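Welgate Facilities Desk
Ticket 1046
Site: Grirkeck building, 2nd floor break room
Category: Kitchen / drains / waste
Priority: Medium (was Low)
Status: Pending, waiting on parts
Opened: 30 March 2024

Summary
Break room sink backing up again. Food and paper going down it off the lunch trays. Dish rack draining onto the table instead of somewhere sensible. Two problems, one ticket, sorry, didn't want to open another.

What was reported
Slow drain since Tuesday. Smell by the sink in the mornings. Bits of napkin coming back up when the water's run hard. Requester says "trays get tipped in the sink." Asked which trays. All of them.

Also reported: puddle on the wood table near the dish rack, finish going cloudy in one spot. Second report on that, see ticket 387, closed without a fix. Reopened it and merged into this one.

Checked so far

1. Ran hot water 5 min. Drains, then stops, then drains. Not fully blocked.

2. Pulled the strainer basket. Paper pulp, mostly. Some carrot peel, one sticker. Cleaned and put back. Strainer is bent on one side so stuff gets past it, need a new one.

3. Looked at what's on a tray at clearing time. Typical mix, and every bit of it needs to go somewhere different. Whole carrot with the skin on, balled up napkin, red snack wrapper, plus a plate to wash and crumbs. 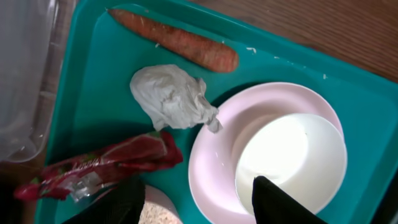

4. Sorting, as agreed with site when the Moriarty bins went in. Copying it here because the sign fell off the wall and no one can find it:
- Whole veg, not eaten, clean enough: back in the fridge box. Otherwise compost.
- Napkins: compost if it's only food on them. Trash if there's cleaner on them. NEVER the sink.
- Snack wrappers: trash. Not recycling, the shiny lining is the problem. Shake crumbs out first or we get ants.
- Crumbs: wipe into compost with a dry cloth, then rinse the tray.
- Plates: scrape, then wash. In that order pls

5. Snaked the drain to the first bend. Got a wad of paper about the size of an egg. Better after. Still not great. Could be more past the bend but the long snake is at the other building.

6. Trap off, bucket under, cleaned, back on. New washer, the old one was flat. No drip after 20 min. Will look at it again Monday.

Dish rack

7. Rack is the gray-blue plastic one, standing on the wood table. No drip tray. The one that came with it is missing, checked under the sink and on top of the fridge.

8. Put a dry paper towel under the rack, washed one bowl, racked it, waited. Towel soaked at one corner, same corner as the cloudy spot. So that's the puddle.

9. How stuff gets racked matters too. Bowls set flat hold water in the foot, then it all goes at once when someone picks them up. Stand them on edge between the tines, one bowl per gap. Rim to the side like this one, fine:
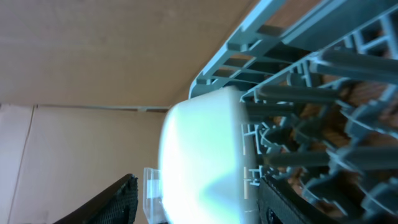
10. Tines all OK, none snapped. Rack itself doesn't need replacing, only the tray.

11. Table: wiped it down, left it to dry overnight with the rack moved over. Cloudy spot smaller but still there. Not refinishing for that, not on this ticket.

Parts requested
- Strainer basket, standard size, 2 (one spare)
- Fladia drip tray to fit rack. Site measured it, numbers are in the merged ticket. Please check them before ordering, last time they sent the short one
- Sign for the bins, laminated, screws not tape

For the site, until parts come
Folded towel under the rack, change it daily. Scrape trays at the bins before they go anywhere near the sink. No drain cleaner please, we've had the trap off and don't want that stuff sitting in it when it comes off agian.

Log
Requester replied: drain OK this morning, smell gone, someone left a tray on the side with wrappers still on it. Told them to resend the sorting list to the floor.
Requester replied: list sent.
Requester asked if the sink can have a disposal unit. Not under this ticket. Needs a quote and the wiring looked at. They can raise it seperately.
Parts: strainers in stock, drip tray on order, no date yet. Sign at the printer.
Next check Monday a.m., trap and towel. Keeping the ticket open til the drip tray's in.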